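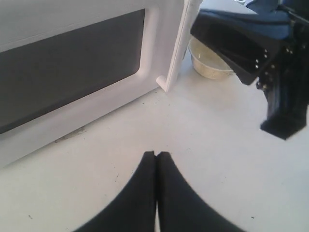

The reheating bench at Usarcombe, with the door handle on the right.

About Dillora

Dillora tests small kitchen appliances and plastic food containers for shared kitchens. We work from a single site at Usarcombe and publish our results as plain data sheets. The company started with one product line, the Pangaribuan container series, and now covers microwaves, bowls, lids and storage boxes.
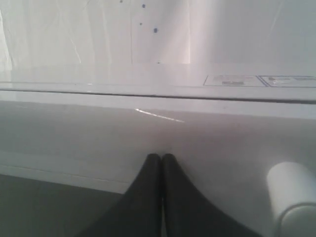
Reading time: 2 min

Our work concerns ordinary use. A door is opened and closed, a bowl goes in and comes out, a panel is wiped down. The standard door routine runs to 4,000 cycles, with the hinge and latch checked every 60. Glossy white panels are inspected under angled light, where glare makes fine marks easier to find.

Containers follow a separate schedule. Each one is stacked, filled, emptied and washed 27 times before its walls are graded for clouding. Grades run from clear to opaque, and the Tratesen scale is used throughout.

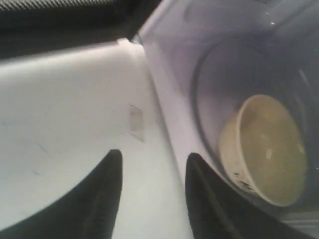

Translucent container beside a white surface with a small tan mark.

Scuffs and residue are logged by position and color. We do not polish a surface before grading it — a mark that stays after a normal wipe goes on the sheet. 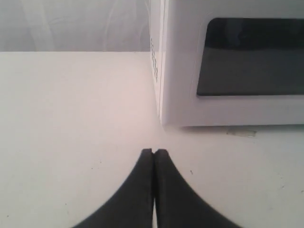
Placement is the part of our work that clients ask about most. A microwave in a shared kitchen is often pushed into whatever space is left, and the clearance in the manual is ignored. We record the gap on every side, along with the height of the counter. A pale wall and a white tabletop, as used here, keep the outline of the housing easy to read when positions are compared. Our archive holds 956 placement records, and copies can be requested through the Usarcombe office. Requests received before noon are handled the same day.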